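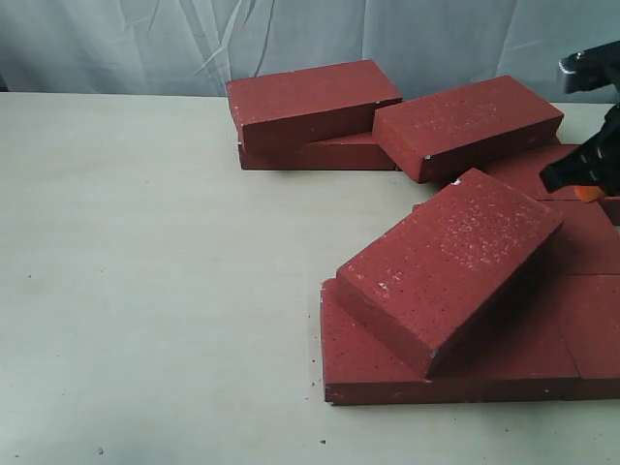

Figure 7.1 Dark red bricks on a tabletop.

Chapter 7
Walls and the Materials in Them

In the previous chapter we studied how the ground carries the load of a building. Now we go up from the foundation and look at the wall. For many students a wall is only a surface that separates two rooms. For the builder it is a structure which must carry weight, keep out rain, slow down the loss of heat and stay straight for a very long time.

Brick is one of the oldest answers to these demands. It is small enough to be lifted by one hand, and its regular shape makes it possible to plan the whole wall on paper before the first piece is laid. The way in which bricks overlap from one row to the next is called the bond. If the vertical joints stand directly one over another, the wall is weak along this line and a crack can travel through it easily.

The old mill in Brurkotville will be our main case in this chapter. Its outer walls were laid with lime mortar, and after some 60 years the joints on the north side had to be cleaned out to a depth of 40 millimeters and filled again. The repair was done in February, in cold weather, and part of it failed. In Section 7.3 we will discuss why lime needs time and mild temperatures to harden.

After you study this chapter, you should be able to:
name the common bonds and draw two of them
explain the difference between lime mortar and cement mortar
estimate the number of bricks for a simple wall with one window

Key words: bond, course, header, stretcher, mortar, pointing

7.1 The Brick and Its Faces

Every brick has six faces, but in a finished wall we usually see only one of them. The long narrow face is called the stretcher, and the short one is the header.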